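Robots au poste cintres : vos questions, nos réponses

Page mise à jour le 23/10/2025 par le service des opérations de Genusik, site de Harnumlow.

Depuis l'arrivée des bras robotisés au tri et à la mise sur cintre, les mêmes questions reviennent aux réunions d'équipe et dans la boîte de l'atelier. Les réponses sont regroupées sur cette page. Elles valent pour l'équipe du matin comme pour celle de l'après-midi.

À quoi servent les robots ?
Ils prennent les vêtements suspendus dans les lots retournés et les répartissent sur les portants par catégorie. Le contrôle qualité, le repassage, les retouches et la préparation des commandes restent faits à la main.

Combien de postes sont concernés ?
Le poste cintres compte 12 personnes. Aucun contrat n'est supprimé par le projet. Trois personnes ont demandé à passer au contrôle qualité et y sont déjà.

Mon poste va-t-il changer ?
Oui, si vous travaillez aux cintres. Vous passerez moins de temps à décrocher et raccrocher, et plus de temps à préparer les lots, à surveiller les bras et à reprendre les articles laissés de côté. Les fiches de poste modifiées sont remises en entretien individuel. Vous avez 9 jours pour les relire avant de signer et vous pouvez venir accompagné d'un délégué.

Qui décide de la cadence ?
Le chef d'équipe. Le bras s'adapte au débit du portant d'entrée, pas l'inverse. Si la ligne va trop vite pour le contrôle, demandez qu'on la ralentisse. Cette demande n'a pas à être justifiée par écrit.

Pourquoi le robot laisse-t-il certains vêtements ?
Les cintres emmêlés sont la première cause d'échec - un crochet pris dans un autre, une bretelle passée autour d'une barre. Les tissus sombres serrés les uns contre les autres posent aussi problème, car la caméra du poignet distingue mal où finit une pièce et où commence la suivante. Au bout de deux essais, le bras passe à l'article suivant et allume le voyant orange.

Que faire quand le voyant orange s'allume ?
Appuyez sur pause au pupitre, attendez l'arrêt complet, puis démêlez à la main. Ne passez jamais la main entre les doigts de la pince, même à l'arrêt. Relancez depuis le pupitre une fois sorti de la zone marquée au sol.

Faut-il trier les cintres par modèle avant de charger ?
Non. Il faut en revanche retirer les cintres cassés et ceux qui ne portent rien.

Les caméras filment-elles les salariés ?
La caméra du poignet est orientée vers la pince et les vêtements. Des images sont conservées 50 jours pour analyser les prises ratées, puis effacées. Elles ne servent ni au suivi individuel ni aux évaluations. Si une personne apparaît sur une image, l'image est supprimée au moment du tri.

Qui a accès aux images ?
Uzma Butt, responsable technique du site, et deux techniciens d'Uridora, le prestataire qui assure la maintenance des bras. Toute autre demande passe par la direction.

Quelle formation est prévue ?
Une journée sur le site : sécurité et arrêt d'urgence le matin, conduite du pupitre l'après-midi. Elle est comptée en temps de travail. Les personnes absentes en août peuvent s'inscrire à la prochaine session auprès de Ratih Tuhumury, au bureau de la formation.

Y a-t-il une prime pour la conduite des bras ?
La question est en cours de négociation. Cette réponse sera complétée quand un accord sera signé.

Puis-je refuser de travailler à côté du robot ?
Vous pouvez demander un autre poste, et la demande est examinée avec la médecine du travail s'il y a un motif de santé. En cas de danger immédiat, le droit de retrait s'applique comme sur toute autre machine.

Les robots travaillent-ils la nuit ?
Non. Les bras ne tournent que lorsqu'une personne formée est présente à la ligne.

À qui signaler un vêtement abîmé ?
Mettez-le dans le bac rouge avec l'étiquette du lot et notez l'heure. Un article abîmé par la pince n'est jamais imputé à l'opérateur.

D'autres lignes seront-elles équipées ?
Rien n'est décidé pour la ligne chaussures. Un essai est à l'étude sur l'entrepôt Malik, et les équipes concernées seront consultées avant toute installation.

Une question qui ne figure pas sur la page ?
Poste interne 929, ou sur papier dans la boîte à l'entrée de l'atelier - les questions anonymes sont acceptées.
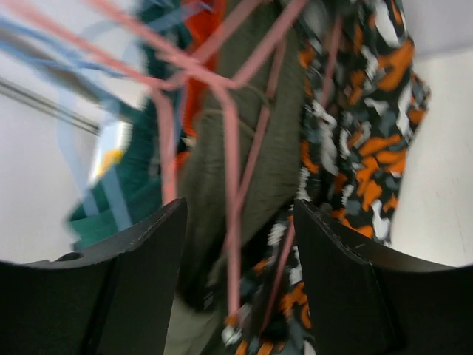

Poste cintres, vue de la caméra du poignet : cintres roses et bleu clair enchevêtrés devant des vêtements serrés.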